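A Saturday at the Hurnthorpe Open Day: Music Apps, Browser Players and a Lot of Headphones

I've used Jolent as my everyday music player for a couple of years now, mostly in a little browser tab that I forget is even there until the next song comes on. So when the people who make it opened their offices in Hurnthorpe to anyone who wanted to look around, I signed up the same evening. Three hours on a train, a bag of pretzels, and a playlist I'd been saving for the trip!

The doors opened at ten and the line already went past the bike racks. They had given out 300 tickets, free, and I'd guess most of the people holding them were early. You got a paper wristband, a map with the coffee marked on it (thank you, whoever did that) and a pair of foam headphone covers to use at every station.

The browser player room

I went straight here, because this is what I use. Four long tables, laptops on all of them, each one running a different build of the Jolent extension. The big change in the new one is the queue. You can now pull a song from any page that has a play button and drop it into one list, and it stays there when you close the window. I tried to break it by opening 30 tabs and closing them in a random order, and my list was still sitting there, in the right order, with the volume where I'd left it.

The keyboard shortcuts have been redone too. Skip, pause and "like" all work while you're typing in another window, and you can change every one of them. The woman next to me wanted to know if she could set one to mute only the ads on a radio stream. Not yet, but they wrote it on the board.

Things I liked in the new build:

The mini player can be shrunk down to a single line of text.

Lyrics open in a side panel and scroll by themselves, and you can make the letters really big.

The sleep timer fades out slowly. The old one just stopped dead and woke me up every time.

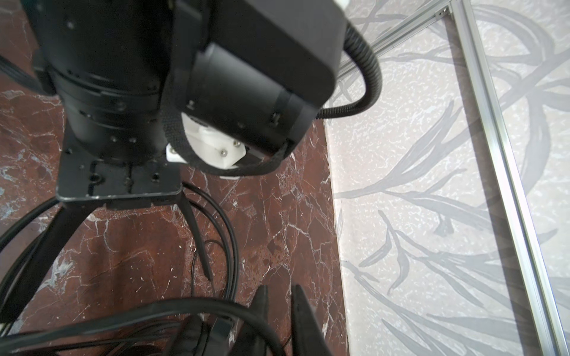
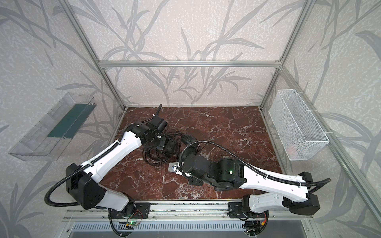 The listening room

Up one flight of stairs is the room I'll be telling my friends about. It's small, with thick carpet and two sofas, and Yanti Rahman runs it. Her job is to listen to the same songs at different streaming qualities and work out where people start to hear a difference. She played us a piano piece twice and asked us to vote. I got it wrong! Then she played a live recording with a lot of cymbals and suddenly the gap was huge, all that shimmer turned to sand in the low setting.

Her tip was to leave the quality on automatic for talk shows and set it by hand for anything with brushes, cymbals or a crowd clapping. I changed my settings on the train home.

She also let us hear the new volume leveling, which keeps a quiet folk song and a loud club track from fighting with each other in the same playlist. It can be switched off for full albums, and I was glad to hear it, as I like my quiet songs quiet.

Jean Drummond's talk

The talk was at two in the cafeteria, and I ended up on the floor with my back against a radiator. Jean Drummond built the first version of the player at her kitchen table, under the name Lorente, as a way to hear her local station while she was working abroad. She had 400 users before she had a pause button. People would close the whole browser to stop the music, and they wrote to her to say it was fine, they were used to it.

She took questions for far longer than planned. Someone asked about offline playback in the browser, and she said it's being tested now with a small group and she hopes to open it up in March. Big cheer for that one.

If you go next time

Drornonwood is the nearest station, and it's a flat walk of 2 miles along the canal. There is a bus, but the walk is lovely. Bring your own headphones even though they lend them out, because it's much easier to judge the sound on a pair you know. Eat before noon, the sandwich counter sold out fast.

I came home with a sticker sheet, a much better queue and a playlist made by the strangers on my sofa in the listening room. It's heavy on the cymbals.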